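About Brorden

Home -- Our courses -- About us -- Visit -- Contact

Brorden is a small evening school for people who want to repair and finish their own furniture. We teach in English and Spanish, in two rooms above the old Kvaran bakery, and we have 236 former students, many of whom still come back to borrow a clamp.

The school was started by Begoña Vidal and Rasmus Kütt. Begoña had worked for 14 years in a shop which restored chairs for hotels. Rasmus was selling paint and was tired of giving the same advice over the counter. In the first winter they had one table and four students, and the heating worked only until eight in the evening. Two of those four students teach with us today.

What we teach

Our basic course has ten evenings. It begins with cleaning, and many students are surprised how long we stay with this. Old wax, kitchen grease and furniture polish lie in layers, and new paint does not hold well on them. After cleaning we go to loose joints, then to drawers which do not run, then to filling and sanding. Paint and oil come only in the last three evenings.

The second course is about small storage furniture: bedside tables, chests, writing desks. You bring one piece which you can carry up the stairs by yourself, or with one friend. Please measure it before. The turn on the staircase is narrow and we have already had one sad evening with a wardrobe. 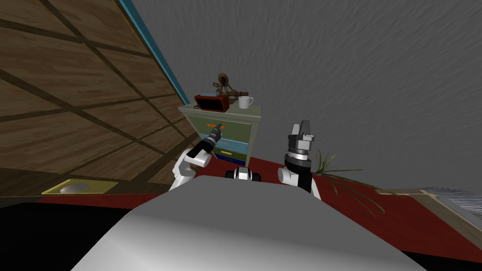
Purificación Bermúdez wrote to us after the second course that she had been ready to throw her mother's chest of drawers away, and that she was a little angry with us in the first weeks, when she was allowed only to clean it. She asked also that we should say more clearly on this page that the homework takes time. She is right -- please count with two evenings at home for each evening at school.

How we work

Groups are small, and every student has an own place at the bench. We do not sell furniture and we do not take commission from any shop. For paint we mostly use Jenik, which is mild in smell, but you are free to bring another. Hand tools are included in the fee. For the electric sander you need first a short lesson with Severino Villanueva, also if you have one at home.

The basic course costs 100 euros, and it can be paid in two parts. If this is difficult for you, write to Tuấn Phí in the office and he will look for a solution with you.

Visiting us

The door is open from five in the afternoon during term. In August we are closed. Ring the lower bell, the upper one belongs to the neighbours.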